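Unit 4: Main memory and paging

Reading for Sunday: chapter 4, up to the section on swap files.

1. What RAM does

RAM holds the programs and data the processor is using right now. It is fast, but it loses its contents when the power goes off. A computer with too little of it has to move data out to the drive, and everything slows down.

The operating system splits memory into pages. On the lab machines a page is 4 KB. A page table records where each one is kept – in RAM or on the drive.

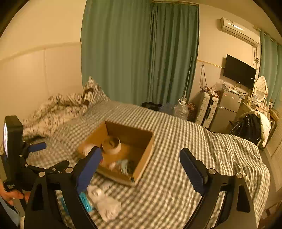
2. Page faults

A page fault happens when a program asks for a page that is not in RAM. In the Tak trace there are 3000 requests and 344 faults. Work out the fault rate to one decimal place.

3. Lab task

Run Carnima with the small trace, then again with half the memory. Write down both fault counts and bring them to class.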